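What an open day should measure

I spent two hours at the Derkitz open day watching a two-armed cell sort small containers into plastic bins. My view is that demonstrations of this kind should be run as tests, with the conditions posted on the wall and the failures left in.

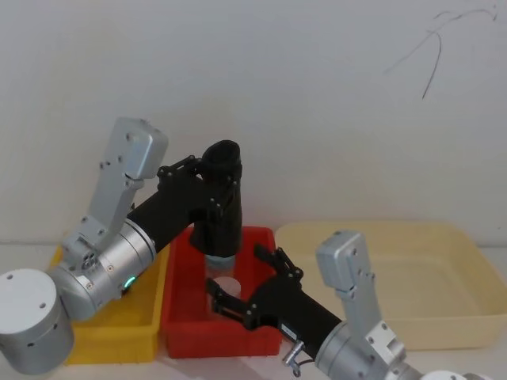 Bit-na Jeon disagrees, and wrote to me after I circulated a first draft to say that an open day is a courtesy to visitors, that most of them want to see the arms move, and that a failure rate on a poster will be misread by anyone who doesn't know what the task was.

I accept the last point. A percentage without a task definition is worthless. The answer is to print the task definition, which takes one page.

Consider a clear plastic cup and a shared bin. Transparent walls give a depth camera poor returns, so the estimate of where the cup ends may be out by several millimetres. With two grippers working in one bin, each arm also becomes an obstacle for the other. The planner has to keep the links apart while the fingers come close together, and a deep bin with a thick rim removes many of the approach angles that would be available on an open table. None of this is obvious to a visitor, who sees a slow movement and concludes that the machine is slow.

The Derkitz staff quoted a cycle count of 199 for the April trials. When I asked how many of those cycles had been completed without an operator stepping in, the answer was 70 per cent. I thought that a respectable figure for the task. It was not on any of the display material, and I would not have had it without asking.

Hornano handled the same question differently at its own open day. Each run was logged on a whiteboard beside the cell, including the stops, and the operator wrote a cause against every stop. The labelling was crude and the handwriting was worse. I still came away knowing which part of the problem was unsolved, and so did the people standing next to me.

There is a cost. A posted failure rate can be quoted by a competitor, and a buyer comparing two suppliers may favour the one that published nothing. Some agreement on format would help: object, bin, lighting, number of attempts, number of interventions. Derkitz holds its next open day on May 31, 2026, and could start with those five lines on a sheet of paper.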